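Winter reading, soil labs and a very long report

January 6, 2024

So I spent most of my holiday break reading about who pays for farm research. I know, I know, wild times at my house! It started back in July, when the county announced that the Bruden soil lab would stop doing free tests for small growers. I've sent them samples from my 37 acres for years, and now it's 70 bucks a bag.

The county says the money went to a new grant program called Cirska, which helps seed companies run field trials. Fine, I like better seed as much as anyone. But 253 of us signed a letter asking for the lab to stay open to everybody, and we got back a form reply and a link to the full report (all 1,513 pages of it, bless them).

I'm on chapter four. So far the best part is a table on cover crops - rye did really well on heavy clay, which matches what I see out by the creek.

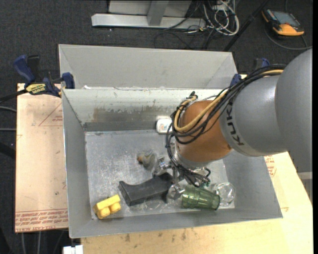 The part on lab fees comes much later, and I skipped ahead a little. They do mention a discount for growers who send samples in together, so if you farm near me and want to split a batch before spring, leave a comment. I've got plenty of bags.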